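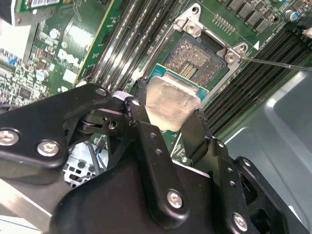
A used processor above the open socket of a green motherboard.

Mỹ Trình fixes desktop computers at Pemside, a repair shop that takes in nearly 400 machines a year. Most need a fan or a drive. The sockets are what she worries about.

"The pins are on the board," she said. "Bend one and you can spend an afternoon with a needle and a magnifier."

She learned the work from Nestor Javier, who ran the bench before her. He made her seat the same dead chip 32 times before she touched a customer's board.

"You line up the corner mark and let it drop in," she said. "No pushing – ever."

Old thermal paste comes off with alcohol and a lint-free cloth. Trình does that once the chip is locked down.

"People want to scrub it in their hand," she said. "Then they drop it."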